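What the Robot Club Counts as a Pass

I asked Farah Tambunan what her students had to show for a year of work, and she didn't oversell it. "They can get it to a shelf," she said. "What it does at the shelf is another talk."

Tambunan runs the robotics project at Brolten, where the club is working toward the Flakport student meet in August. I've sat through enough of these demos to be wary. A robot that does one thing well in one room is easy to clap for.

Tape on the carpet

The rules ask teams to mark their zones on the floor, and the marks matter more than I expected. "If the tape is off, the whole run is off," Tambunan said. I asked if that wasn't a weakness. She shrugged. "Sure it is. A warehouse doesn't put down yellow tape for you." 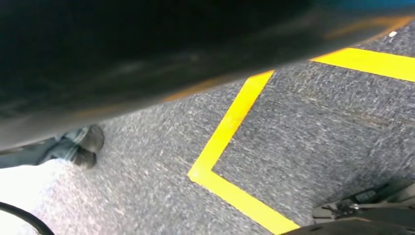 Car parts on a blue shelf

The task is handling car parts, among them a hubcap and a curved white plastic panel. Sibel Gökçe, a second-year student, works on the hand. She prefers the hubcap. "It has spokes, so there's somewhere to put your fingers. The panel is all curve." Each team gets 13 tries, and a try ends after 30 seconds.

Her team logged 400 practice runs on the panel. When I asked how many were clean, she said the log was "kind of generous" – a dropped part still counts if it lands on the shelf.

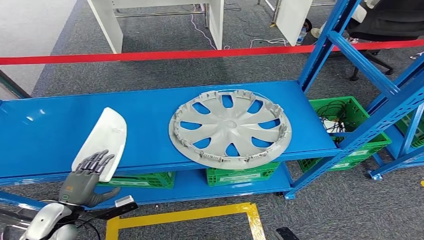

Who is it for?

The club's budget is $1,000, which buys very little. Gökçe wants to keep going anyway. "I'd like one run I don't have to explain," she said.

I'd like to see it too, with the parts moved and no warning given. Tambunan says they'll try that after Flakport.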